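Home Grown-Ups Money Law Animals Games

What Is a Patent, and Why Can't I Have One for My Sandwich?
Reading time: 3 minutes

Say you invent something. It's a backpack that holds an umbrella over your head, and it works, mostly. The kid next door sees it, makes 70 of them, and sells them all by Saturday. You have sold none.

A patent is supposed to help with that. It's a paper from the government saying that, for a certain number of years, other people can't make, use or sell your invention unless you let them. If they do it anyway, you can take them to court. The government will not go and yell at the kid next door for you.

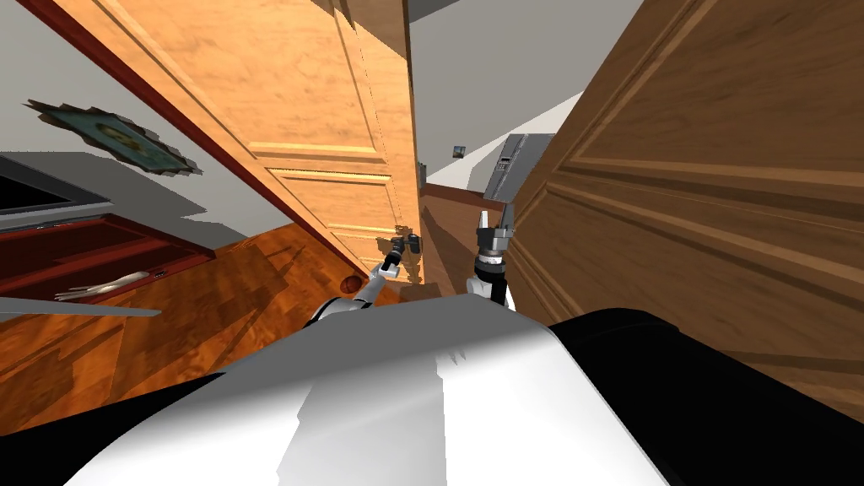
There's a catch. You have to tell everyone exactly how your umbrella backpack works. The patent gets published, drawings and all, and anyone can read it. When your years run out, anyone can build it too. That's the trade.

You can't patent just anything, either. First, it has to be new. If somebody in the town of Clindby was selling umbrella backpacks before your grandma was born, you're out of luck, even if you never heard of Clindby.

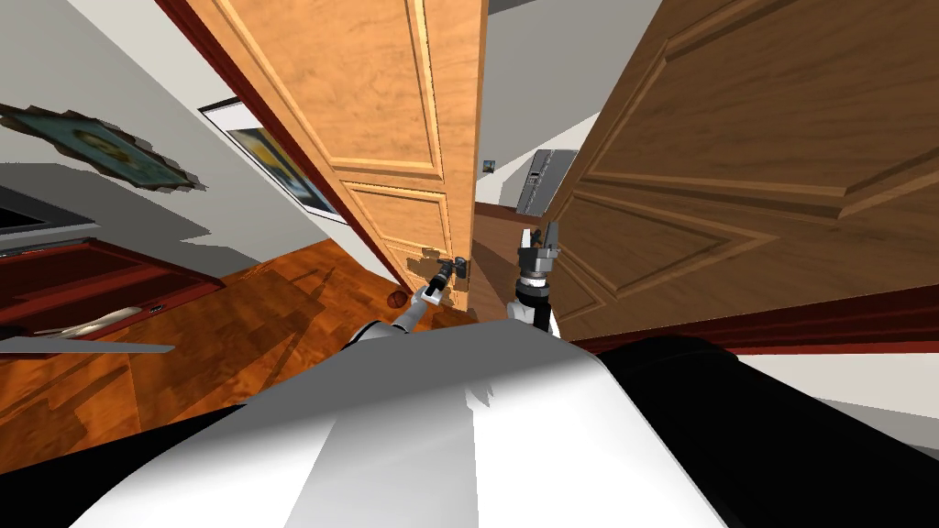 Second, it can't be too obvious. Painting the umbrella green will not impress anyone. A person called a patent examiner decides this, after reading a great heap of old patents. Wakana Honda used to be one, and she once spent 42 hours on a hinge. She says it was a pretty good hinge.

Third, it has to do something. "A machine that makes Mondays shorter" is a lovely idea, but you need to explain how to build it.
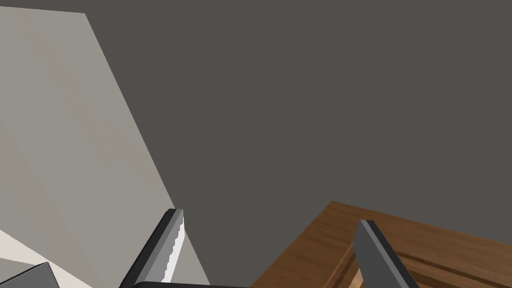 Now, the sandwich. Peanut butter and pickle may be new to you, but people have been putting odd things between bread for a very long time. The examiner would probably say no. She might also say yuck, though not on the official form.

Songs, stories and drawings don't get this kind of patent. They get copyright. Names and logos get trademarks. Grown-ups mix these three up constantly, so feel free to correct them at dinner.
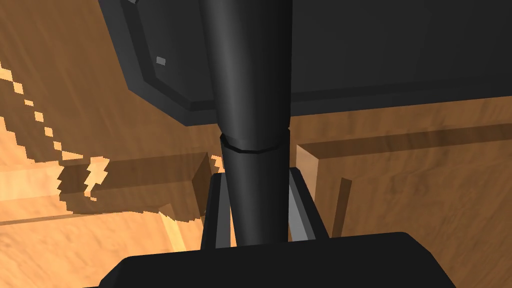 A robot gripper with two gray fingers.

Next: Who Owns a Joke?

Back to top | Contact us | © Stumeldale Press for Kids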